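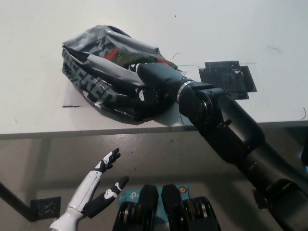
Concert club minutes, October 20, 2019

I'm typing these up from my own scribbles, so shout if I've got you wrong!

- **Groton gig.** We all loved it (well, I did), but the drums drowned out the singing for the first 50 minutes. Agreed to stand further back next time.
- **Stedura in January.** The hall holds around 1000 and it's going fast - I'm booking seven tickets tonight. Pay me by bank transfer please, no more envelopes of coins.
- **Prurnerberg festival.** Long chat about camping, no decision. I still say no tents.
- **Record swap.** The Woldegiorgis live album goes round again, scratched side and all.

Next meeting at mine, bring crisps.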